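Sirkwood Packaged Foods Vocabulary, README

What this is

Sirkwood is a word list for the texts that are printed on packaged food: names of flavors, ingredient words, storage advice, opening instructions, and the small sentences near the date. It has 668 entries in its present version. Each entry has a Chinese form, a pinyin form, an English gloss, and, where I could find one that people really use, a German gloss.

I started it for myself. I was translating labels for a small import shop, Farnutano, and I made the same search again and again for the same words. After the first August I had a text file which was already too long to scroll, and Steiner, who was then my colleague, asked for a copy. From that moment it needed column names.

Files

entries.tsv is the main table. One row is one entry, the separator is a tab, the encoding is UTF-8 without a byte order mark.
groups.tsv holds the 13 groups into which the entries are sorted.
sources.txt says in free text where I met each word for the first time. It is not complete for the oldest rows.
changes.txt is the list of changes, newest on top.

Columns in entries.tsv

id: a whole number. It is never used again after an entry is removed.
zh: the simplified form, as printed. No spaces.
zh_trad: the traditional form. Empty if it is equal to the simplified one.
pinyin: with tone marks, syllables of one word written together.
en: a short gloss in American spelling. Several glosses are separated by a semicolon.
de: the same for German. It can be empty.
group: a key from groups.tsv.
note: anything a translator should know. Please read this column, most of my work is in it.

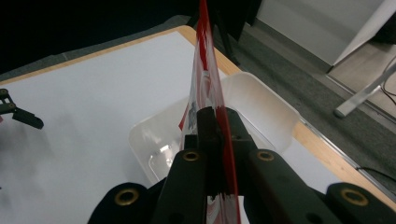
About the flavor words

The flavor group was the most difficult and it is still the one I change most often. A compound like 香辣 is easy to read and hard to gloss. The first character is fragrant or savory, the second is hot in the sense of chili. "Spicy" alone loses the first half, "fragrant and spicy" sounds to many English readers like a candle. My choice in the table is "savory-spicy", with the note that on the front of a pack plain "spicy" is usually enough. 麻辣 is a different entry and should not be merged with it, since the numbing part comes from Sichuan pepper and customers do ask.

For 酸辣 I give "hot and sour", because the English name of the soup made this order normal. For 五香 I give "five-spice". The number in it is not a promise about the count of ingredients, and the note says so.

I don't give a degree of heat anywhere. 微辣, 中辣 and 特辣 are glossed as mild, medium and extra hot, but what one producer calls medium may be far too much for a reader used to another one.

About the ingredient words

Here I follow the rule that the gloss must be a word which a shopper understands. So 味精 is "MSG" and the full chemical name is in the note. 食用盐 is "salt" and not "edible salt". Additives often have a long name and also a code, and I write only the name. The code has to be checked against the rules of the country where the food is sold, and this table is no help for that.

Allergens have no special mark. Version 6 had a column for them, and I took it out again. Some users understood an empty cell as "this is safe", and I did not want to be responsible for such a reading.
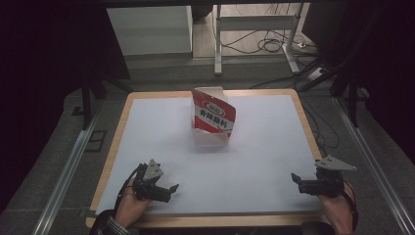 Storage and opening

Storage sentences repeat a lot, so I keep them as whole phrases. 请置于阴凉干燥处 is "store in a cool, dry place". 开封后请尽快食用 is "once opened, eat as soon as possible". If your label has a small variation, for example "keep refrigerated" added in the middle, please build it from the parts; I will not add every combination.

保质期 causes the most mistakes. It is a length of time, "shelf life", and the date of production stands beside it as 生产日期. Some translators put "best before" and then a number of months, and the reader can do nothing with this. Calculate the date, or keep both lines.

Known problems

The German column is weak for sauces and for everything made from tofu.
21 entries have a pinyin form which I took from a dictionary and did not check with a speaker.
Traditional forms follow Taiwan usage. For Hong Kong some words are different, not only the characters.
The group "snacks, other" is too big and should be divided.
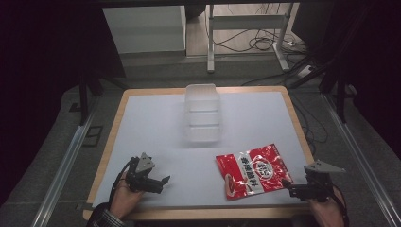 Can I use the glosses directly on a printed label?

You can use them as a first draft, but a person who knows the food law of your country must read the label before it is printed. The table was made for understanding and for consistent wording.

Corrections

Send one correction per message, with the id and, if possible, the full line as it is printed on the pack. Flivano, the tool I use for checking the table, rejects rows with a missing tab, so please don't send me spreadsheets.

Maintained by Remo Berchtold. I read the messages in the evening, after 8 p.m., and answer slowly.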